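**PRESS RELEASE**

**Privo opens the Zoltura work rooms in Teuber, with furniture lent by the month**

TEUBER, June. Privo, the furniture lending company, announces the opening of its first house of rented work rooms. The house has the name Zoltura and stands in the former Wullatetti thread warehouse, behind the freight station in Teuber. It contains 31 rooms on two floors. The doors will be open for all visitors on Saturday from 9 a.m., and no appointment is needed.

Zoltura is made for persons and small firms who need a place to work but do not wish to buy furniture for it. Tenants take a room by the month. In the price is included one desk, one office chair, one small side table and one wall of shelving. Everything else can be added from the Privo store on the ground floor, or brought from home.

The company has lent tables and chairs to offices in the region for seven years. During this time, our customers told us often that the furniture was not their biggest problem. The problem was the room. They found rooms which were too large, or rooms with carpet that could not be cleaned, or contracts for several years. With the Wullatetti building we are able to offer both things from one hand.

**The building**

The thread warehouse has 2240 square meters of floor, and most of it was used for the storing of spools and boxes. Privo has kept the big windows on the yard side and the iron stairs. The wooden partitions from the later years were in bad condition and had to be taken out. New walls were built between the rooms, with a layer of wool inside against noise. Telephone calls from the next room can still be heard a little when both doors are open, so we ask the tenants to close them.

The heating is new. The elevator is the old one, repaired and inspected, and it is large enough for a desk which is standing on its legs.

**The rooms**

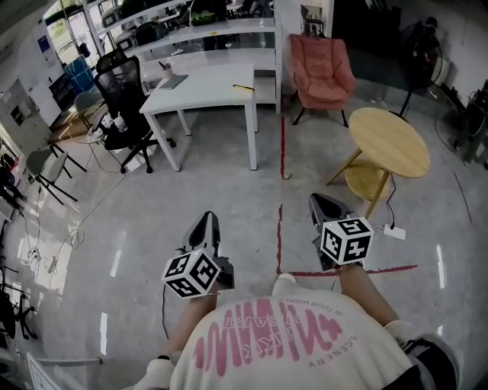
Privo decided early that the furniture in Zoltura must be simple and easy to replace. A tenant who stays only two months should not pay for a heavy desk with drawers, and a tenant who stays two years should be able to exchange one piece without changing the whole room. The desk is therefore a white rectangular one with straight legs, and a pen cup, a notebook and a utility knife leave most of such a top free for work. The office chair has a mesh back and a base with five wheels, so it moves easily on the hard floor, also when a person is sitting on it. We tried softer floor coverings in two of the rooms and took them out again after the winter. The grey concrete is glossy and can be wiped with a wet cloth, and small pieces of paper or thread are quickly found on it. For feet that become cold, a rug can be lent from the store.

Red tape is used on the floors of the house to mark places. It shows the tenant where furniture may stand and where a way must remain free to the shelving. The lines can be pulled off and put again in another position, and the house office gives out the tape without cost. We ask tenants to use only this tape, as other kinds have left glue on the concrete. When two persons share one room, they can also mark with it which part belongs to whom. Several of our first tenants have done so already, and they report that there are fewer discussions.

The small side table was added to the basic set after a wish from the tenants. Many people like to have their bottle and their small things beside the chair and not on the desk, especially when they work with paper or with fabric. It has thin supports and weighs little, and it can be carried with one hand to the window or to the shelf. If it is not wanted, it can be returned to the store, and the rent becomes lower from the next month.

**Adding and exchanging furniture**

The Privo store on the ground floor is open for tenants on every working day. A second chair for visitors, a lamp, a higher table for packing or a cabinet with a lock can be taken the same day, if it is in stock. The staff bring the larger pieces to the room. Exchanges are free of charge one time in each month.

Pieces which come back are cleaned and checked in the workshop behind the store. Chairs get new wheels when the old ones are worn. Desk tops with deep scratches are not thrown away, but are cut smaller and used as shelves. Visitors on the opening day can look into the workshop until noon.

Tenants may also bring their own furniture. We only request that it is measured before, for the doors on the upper floor are narrower than those on the ground floor.

**Who is working in the house**

The first tenants moved in during the spring, while the work on the stairs was not yet finished. Among them are a bookbinder, two translators who share a room, a maker of paper lamps, a firm that repairs musical instruments and a small publisher of maps. There are still free rooms on both floors. The ones on the yard side have more light, and those on the street side are somewhat larger.

A common kitchen is found at the end of each floor. It has a table for eight persons, a refrigerator and a sink. Every tenant receives one shelf in the refrigerator or half of one, depending on the floor. The cleaning of the kitchen is included in the rent, the washing of cups is not.

**Opening day**

On Saturday all free rooms can be visited, and those tenants who wish it will keep their doors open. Coffee and cake are served in the kitchen of the ground floor. The first 50 visitors who register for a room receive the first exchange of furniture together with a lamp for one month without payment. The registration is not a contract and can be withdrawn.

Parking in the yard is limited, and it is better to come on foot from the station or by bicycle. The entrance is at the side of the building, through the green gate. Visitors who use a wheelchair can enter from the loading ramp, where a bell is installed.

**About Privo**

Privo lends desks, chairs, shelving and other office furniture by the month, to private persons and to companies. The company has its store and its workshop in Teuber. Zoltura is its first house with rooms for rent.

**Contact for the press**

Privo, press office, Wullatetti building, Teuber. Photographs of the house and the price list of the rooms are sent on request. Journalists who wish to see the building before the opening can arrange a visit with the press office.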